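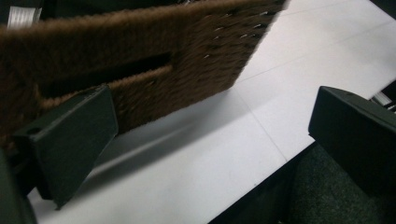
Reading time: 3 minutes

Remell lab visit: demonstrations without the robot
December
By Amna Zaidi

The Zovanport group opened its manipulation lab to visitors for one afternoon, and I went for the method. The group collects training data with hand-held grippers. A person carries the gripper, does a household task with it, and the recording is used to train a policy that later runs on an arm.

Our host was Jelle Van Damme, who looks after data quality on the project, called Turnlow. He began with the result. A policy trained on 1000 hand-held demonstrations was compared with one trained on demonstrations made by remote control of the arm. The hand-held set took far less operator time to record. Success on rigid objects was similar. On cloth and on rough, fibrous surfaces the hand-held policy was ahead, which Van Damme put down to people moving at a natural speed when the tool is in their own hand.

The weak point is the camera pose. Each recording needs the position of the gripper at every instant, and this is worked out from the gripper's own camera. A close view of one surface gives the tracker little to hold on to. Of the last batch, 111 recordings were rejected for this reason, most of them with the tool brought in close early on. 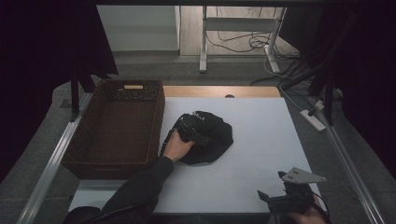 Their remedy is a short fixed routine before each task. The operator holds both grippers back from the table, sweeps slowly from left to right for 5 seconds, and only then goes in. The sweep builds a map of the wider room, and the close views are fitted to it afterwards. Clutter in the background helps. A plain room, he said, gave worse tracking than an untidy one.

The second half of the talk covered the software, Mirani, which aligns the left and right recordings. Both must share a clock. The group used to align them by a hand clap and now does it in hardware – the drift had been small, but enough to spoil two-handed folding.

I asked about force. The grippers record finger opening but no contact force, so a light pinch and a hard squeeze can look alike in the data. Van Damme agreed that this was open. A version with force sensing is planned, with no date given.

Questions ran for 30 minutes. Slides will be sent to those who signed in at the door.

Comments (3)

pkl_bench
Was the arm policy trained on the same number of demonstrations, or the same hours?

Amna Zaidi
Same number. I asked for the equal-hours comparison and they have not run it yet.

tomas_r
We see the same tracking loss close to carpet. Will try the sweep.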